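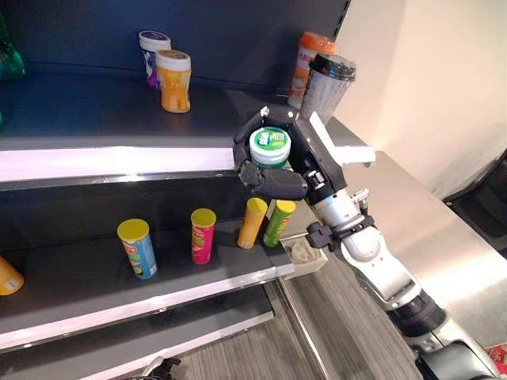

Akine shelf-restocking package: is the wrist camera option worth adding for a small store?

Posted by Garmont Procurement Desk, January 28, 2026

Our organization operates a staff store that carries drinks, snack cans and household jars on tiered shelving. We have received a proposal from Akine for its shelf-restocking package, which consists of one arm, one multi-finger hand and a year of support. The wrist camera is listed separately at $3,000. The sales material states that the camera improves placement on lower tiers, where the head camera has a poor angle. We would like to hear from sites that have used the package with and without this option. We must return the signed quotation in February.

Facilities Office, Tulodlow

We have operated the package for 16 months and purchased the camera at the outset. In our experience the view it provides is narrower than the brochure suggests. The housing of the hand takes up the top of the picture at all times, and the fingers hang into what remains.

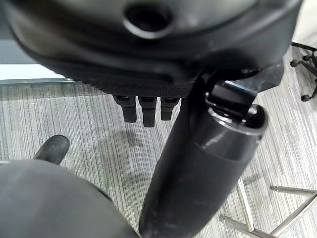

The installer can adjust the mounting angle, and we recommend that this be requested in writing before the first visit. A later adjustment is billed as a separate service call. After the angle was corrected, our operators used the wrist view mainly for the last few inches of a placement and relied on the head camera for everything else.

With respect to results, we recorded 61 failed placements in the quarter before the adjustment and 12 in the quarter after it. Our product range also changed during that period, so the figures should be read with some care. Tall cans standing close together remain the most difficult items for us.

If your shelves have bright metal edges or your counters are polished, ask for the exposure settings to be reviewed as well. Stray light was a recurring complaint from our operators.
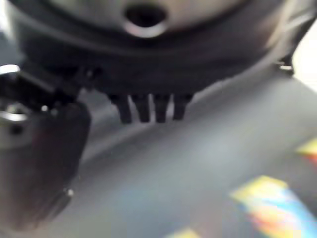 Photo: Shehata Integration Services

Please also confirm that the quotation includes the replacement cable. Ours did not.

storeops_west

We skipped it. Works fine for jars and tumblers on the top shelf. We do not stock the bottom shelf with the arm at all, staff do that by hand.

Shehata Integration Services

We install this package and therefore have a commercial interest in the matter. The camera may be added after purchase, but the hand must be removed and recalibrated, and the arm is out of service for the day. A site that intends to use all tiers should order it with the arm. A site that will use the upper tier only may reasonably wait. In either case, we advise requesting a demonstration with your own products on your own shelving before the quotation is signed.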